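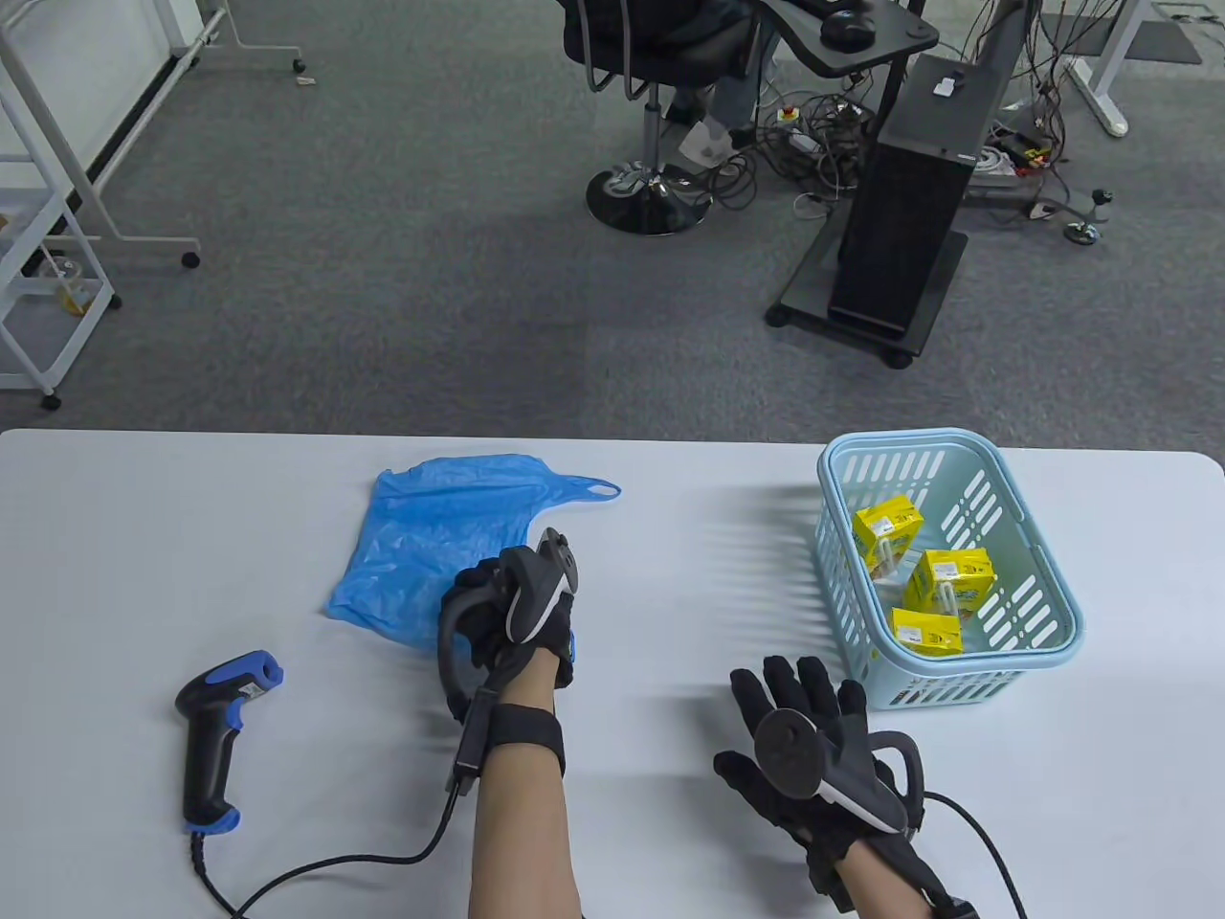

Hendricks wrote back after the October report to say that a monthly index was of little use to a buyer who has to fix a price on Tuesday for goods that land six weeks later, and asked whether the panel could be questioned more often. We have taken the comment seriously and a good part of this report deals with it.

Flarnia Importers' Currency Panel
Second progress report to the Rallness Fund
Fri 8 March

1. Where the project stands

The panel has 213 member firms, all of them based in the Flarnia district and all of them paying for at least part of their stock in a foreign currency. That was the recruitment target in the grant agreement and no further recruitment is planned, except to replace firms that leave. Most members are small wholesalers and workshops. The largest single group buys machine parts, followed by food and household goods.

Each firm answers a short questionnaire on what it expects the exchange rate to do, what rate it used in its latest price list, and what it would do if the rate moved against it. The answers are combined into one index, published by Tomevo on its website and sent to members by e-mail.

The index has come out on schedule every month since the October report. The February issue was corrected once, after publication, when a firm told us it had entered its rate the wrong way round (foreign units per unit of home currency). The correction changed the second decimal place. The form now rejects an entry that is obviously inverted.

2. What the panel is telling us

Expectations have become more spread out. In October most members gave a rate close to that day's market rate, whatever period we asked them about. They now give a weaker home currency for the summer than for the spring, and the gap between the most and least worried firms has widened. We would not read a forecast into this. Members are good at telling us what they are preparing for, and the panel has not been running long enough to test whether they are right.

The price-list answers are more useful. Firms tend to use a rate that is worse than the market rate on the day they set their prices, to leave some room. This cushion was larger in January and February than in the fall. Food importers keep the smallest one. Several wrote in the comments box that supermarkets will not accept a mid-season change and that they would sooner lose a little on each pallet than lose the shelf. Machine parts dealers keep a larger cushion and change it less often.

Very few members use forward contracts. The reasons given are the minimum contract size, the deposit the bank asks for, and a bad experience some years ago. A few firms hold a balance in the supplier's currency and top it up when the rate looks good to them. We had expected more of this than we found.

3. Asking more often

After the Hendricks comment we ran a trial with 40 firms. They were sent a cut-down form with 3 questions every week for 7 weeks, in addition to the normal monthly form. The questions were the rate expected in six weeks, the rate now in use for quotes, and whether any price had been changed since the last form.

Response held up better than we had feared in the first half of the trial and then fell. The firms that dropped out were mainly the ones with a single person doing the accounts. When we called them, the usual answer was that nothing had changed and they did not see why they should say so again. We have since added a "same as last week" button at the top of the form. It was in place only for the end of the trial, so we can't say yet how much it helps.

On content, the weekly answers showed two things that the monthly index missed. The first was a short jump in expected rates in January that had gone again by the time the monthly form went out. The second was that firms changed their quotes several days after changing their expectations, and that the delay was longer when the currency was getting stronger. Customers who follow the news will recognize this. The trial group is too small for us to put a figure on the delay, and we have left it out of the published material.

Our proposal is to keep the monthly index for the full panel and to run a weekly index from a smaller group drawn from firms that change prices often. Firms outside the group would not be asked for more than they give now.

4. Data handling and costs

All returns are held by Tomevo under the arrangement described in the first report. Nothing is published for a line of business with so few members that one firm could be picked out. This means that textiles and paper are still folded into "other goods," and both groups have complained about it. We understand the complaint but do not see a way around it at the present panel size.

Spending is under budget on travel and over budget on telephone follow-up. The first comes from holding the winter briefings online. The second is a direct result of the weekly trial, which needed more calls than we had allowed for. The two nearly cancel out. The detailed statement is sent separately with the receipts, in the format the Fund asked for. We request permission to move the unspent travel money to follow-up calls for the rest of the grant year.

The software license for the survey form was renewed at the old price. The provider has told us the price will go up at the next renewal – and that it bills in a foreign currency, so we have the same problem as our members. We have set aside a small reserve for it.

5. Problems and delays

The comparison with bank forecasts, due in the original plan by the end of winter, is late. Two of the banks we approached publish their forecasts as quarterly averages and the others give end-of-quarter rates. Putting them side by side with a six-week expectation needs more care than we had planned for. A first version exists and is being checked. We now expect to deliver it with the next report.

The members' guide to currency clauses in supply contracts is finished but not yet released. Our lawyer asked for changes to the section on price adjustment, where the sample wording could be read as giving the seller a free hand. The section has been rewritten and is with the lawyer again.

Some members still confuse the index with a recommendation to buy or sell currency. The note on the first page of each issue has been moved up and put in larger type.

6. Next period

We plan to start the weekly index as soon as the Fund agrees to the change in section 3. The monthly index continues as before. The bank comparison and the contract guide will both be finished, and the spring briefing will be held in person in Flarnia, with Hendricks providing the room.

Two decisions are needed from the Fund: approval of the smaller weekly group, and approval of the transfer from travel to follow-up calls. An answer on the first before the April form goes out would let us invite firms in the same mailing.

Submitted by the Tomevo project office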